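Workshop notebook, October
Open day, the morning after

Writing this up over tea before I forget the half of it. We opened the doors at 10 and by quarter past the front bench was three deep, which I had not expected at all given the rain. Paweena Saithong had put out 16 chairs and ended up fetching the stools from the paint room as well. The signing-in sheet has 68 names on it, and I know the Thongsuk lot walked straight past it to get to the biscuits, bless them.

We ran the hand-held gripper first and the arm second, and I'd keep that order. People like to hold the thing themselves before they watch a machine do it. The two visitors from Skenuteck asked very good questions about finger wear and wanted to know how often we change the tips (not often enough, I said, and Paweena gave me a look). One of their engineers had a long go at picking up felt washers and stayed on for the second demo as well, so I count that as a success!

Things to put right before we take it all to Zaldale:

Glare on the pale table. It was bad again by the window, and we should try the matt cloth, or turn the bench round so the light comes from behind the visitors.

Screws on the inner faces of the fingers. The ends stick out into the gap. Paweena has shorter ones in the Trillero drawer. Swap both sides together, please, then check the closing width again and write the new figure on the card.

Wipe the fingers down. Dust along the edges.

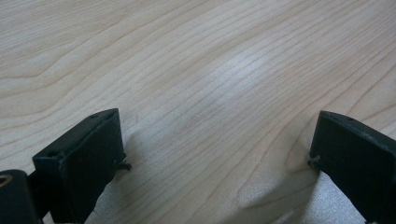
Fingers open over the demo table, screw ends showing on both inner faces. Glare further up.

The arm behaved itself apart from 2 stops in the afternoon, both at the same spot on the tray run, and both cleared with a restart. I have left the log open on the bench computer for whoever is in next. My own feeling is that the tray was sitting a touch high on its left side, but have a look before you take my word for it.

Still to do: thank-you note to Skenuteck, return the stools, find the lid of the washer tin.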